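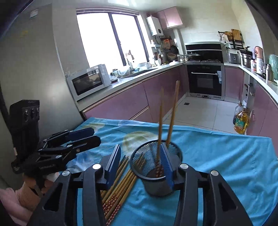 Saturday, June 25, 2022

Quick one today, I have to leave for Mudstead by four and I haven't packed or showered or found the car keys.

So. The chopstick drawer is done. Finished. No more chopstick drawer.

Anyone who has been reading since the winter knows about the drawer. It sticks. It has stuck since we moved in, and the reason it sticks is that the chopsticks roll to the back and one of them goes sideways and jams against the runner, and then you're standing there with noodles going soft, rattling the thing like a crazy person. In December I pulled so hard the front came off in my hand. Kenji Crenshaw (next door, owns a drill, has opinions) put it back on with screws that are too long, so now it sticks AND it scratches you.

I'd been meaning to buy one of those proper bamboo trays with the slots. Measured for it and everything. Then Şengül Baysal came over for lunch and watched me fight the drawer and said why don't you just stand them up in something. On the counter. Like a normal household.

Well.

The something is a black wire mesh cup, the kind you keep pens in. It used to have pens in it, they're in a mug now and the mug used to be for coffee, so we are one mug down. I'm fine with it. The mesh is good because you can see through to the bottom and air gets in. We had a ceramic jar for wooden spoons at the old place and I'll never forget the smell when I finally tipped it out. Gray water. Something growing. Never again a jar with no holes.

I did the sorting on the kitchen table, on the blue tablecloth. Light wood on that blue is nice to look at, I kept stopping. Dumped the lot out in a heap first, which is the only fun part of any tidying. Then pairs.

The pairs are where it went slow. Most of ours are the light wooden ones with the red and white pattern on the thick end, and I'd always thought they were all the same. Nope. Some are a hair longer. You don't notice eating with them but stand two next to each other, tap them on the table and one sticks up over its neighbor. So I tapped every last one. Tap tap tap. My husband asked from the other room if I was all right.

The odd ones I did not throw out!! I know I should of. They went in the jar with the skewers and the one nice paintbrush, for testing cakes and getting toast out of the toaster (unplugged, mom, yes).

Other things that came out of the drawer while I was at it:

the lid to the soy sauce dish, missing since forever
7 twist ties
a receipt from Tekin for a rice cooker we no longer have
takeout chopsticks still in paper, a stack of them, from the Imus place that closed
a birthday candle, used
a key. Not the car key. No idea what it opens

The takeout ones went in the picnic bag. Şengül says they splinter and I should let go, and she's right, but I'll do it after summer.

Now the big question, which I'm putting to you all. Which end up?
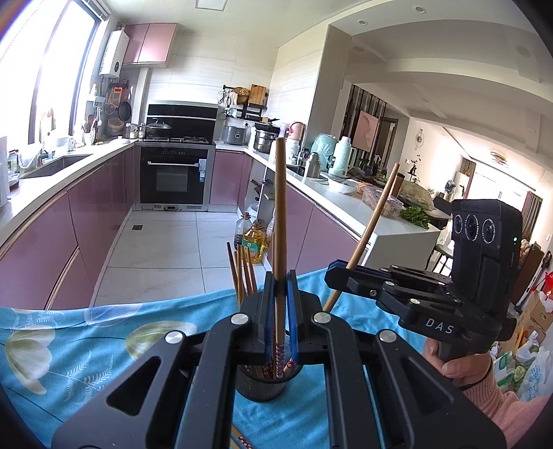 I have gone with patterned end down, tips up. Şengül is against. She says you grab them by the part that goes in your mouth and it's disgusting, and her whole family does it handles up and always has. My side of it is that the tips are the wet bit and they should be up where the air is, and the bottom of any cup is the dirtiest place in a kitchen. I also just like seeing the red through the mesh. We went around on this for most of a pot of tea. Kenji wandered in to get his drill back and said lay them flat in a drawer, so he's been no help at all.

If guests are coming I could flip them. Or everybody just washes their hands. Let me know in the comments, be nice.

Next is where the cup lives. Things I tried:

By the sink — no. Splashes. It also blocks the spot where I dry the big pan.

By the stove, under the hood. Handy, but everything near that burner gets a film on it, I wiped the outside of the range hood on Monday and I'm not bringing more things over there to wipe. Plus the utensil rail already has the ladle and the spatulas and so on hanging off it and that corner is plenty busy.

On the white counter over the pink cabinets, window side. It looks good there I admit. Black on white with the pink under. But it's a long reach from the table and someone always has to get up.

On the table. This is the winner so far. People just take what they need when they sit down, no more me going back and forth dealing out chopsticks like cards. The cup does wobble if you load everything on one side, they all lean over the same way. I put a flat stone from the beach in the bottom and it's better. Rinse the stone first. Mine had sand in it and now the tablecloth has sand on it, so that's tonight's laundry, or tomorow's.

Cost of the whole thing: zero. I'd been looking at the Plellby drawer tray online and with shipping it came to 81 dollars. For a tray! I closed the tab so fast.

The drawer itself is now empty and I'm scared to put anything in there. Thinking dish towels. Towels can't jam. Kenji says towels can absolutely jam. We'll see, he also said the screws would be fine.

Oh and washing, a couple of people asked last time. By hand, warm water, quick, then I roll them in a towel between my palms and stand them up. I used to put them in the dishwasher and the pattern on one old pair went completely pink and fuzzy. No soaking. If they feel rough rub a bit of oil in, I use whatever is open.

Ok I really have to go. It's ten to three and I found the keys, they were in the picnic bag. Back Tuesday, with the post about the freezer I keep promising — there's a bag in there labeled SOUP? with the question mark and I'm going to thaw it and find out.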